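Questions we get a lot at the Candby shop. Will add more when there's time. If yours isn't on here just call or stop in, mornings are best.

## Shower doors and enclosures

**Do you do frameless?**

Yes. Frameless, semi-frameless, and the regular framed sliders. Frameless is most of what we sell now. All of it tempered, no exceptions, code says so and so do we.

**How thick is the glass?**

Depends on the door. Framed units use the thinner stuff, frameless needs heavier glass to hang right off the hinges. We'll tell you at the measure. Please don't order glass online and ask us to hang it, we've said no to that too many times.

**Can you match my old door?**

Sometimes. If it's a Gellen slider we can usually still get rollers and bottom guides. Older Gellen tracks, maybe. Bring the old part in, or a good clear photo with a tape measure next to it.

**My wall isn't straight. Problem?**

Nobody's wall is straight. We cut the panel to the wall. That's why we measure after the tile is up and grouted, not before. If the tile isn't done, call us when it is.

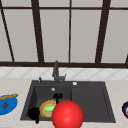 **What about the coating, is it worth it?**

The water-shedding one, you mean. We think so if you have hard water. Goes on at the shop before install. You still have to squeegee, it just takes less scrubbing. It's optional and we won't push it.

**Clear or low iron?**

Regular clear has a green tint at the edge. Low iron doesn't, or hardly. Costs more. With white tile people tend to notice the green, with dark tile not so much. Samples of both at the counter, take them home overnight if you want.

**Rain glass, frosted, etc?**

Yes, we stock rain and satin. Others are special order and the wait is up to the supplier. Higuchi hardware finishes: chrome, brushed nickel, matte black. Brass is special order too.

## Measuring and quotes

**Is the quote free?**

Yes inside Candby and Breravard. Farther out there's a trip charge, $100, which comes off the bill if you go ahead with the job.

**Can I just send my own numbers?**

For a ballpark, sure. Width at top, middle and bottom, height both sides. We still come out and measure before anything gets cut. Tempered glass can't be trimmed afterward so a wrong number means a new panel.

**How long does it take?**

Usually 2 to 3 weeks from final measure. Tempering is done off site and we don't control thier schedule. Install itself is mostly a half day.

**Deposit?**

Half down when you sign. Rest on install. Jobs over $2000 we can split in three if you ask up front. 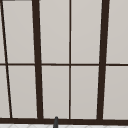

## After the install

**When can I use the shower?**

Next day. Silicone needs the full 24 hours. Don't lean on it, don't hang towels on it, don't run the shower "just quick".

**How do I clean it?**

Squeegee plus a mild soap. White vinegar and water is ok on bare glass, NOT on the coated side, and keep it off the hardware and any natural stone. No abrasive pads. No razor blades please.

**There's a drip at the bottom corner.**

Check the sweep first, the clear strip under the door. They wear out. We carry replacements, they slide right on, cut to length with snips. If it's dripping at the wall instead, call, that's silicone and we'll come redo it under warranty.

**What is the warranty?**

Our labor, 2 years. Higuchi hinges and handles have a separate one from the maker, the card is in the envelope we leave with you. Dont lose the card.

**The door sags / rubs.**

Hinge screws probably need snugging up. Don't do it yourself on a frameless door, the glass is heavy and it only takes one slip. Stop using it and call us.

**Do you haul away the old one?**

Yes, included. Old framed doors, panels, track, all of it. Tell us ahead if it's a big one so we bring the right truck.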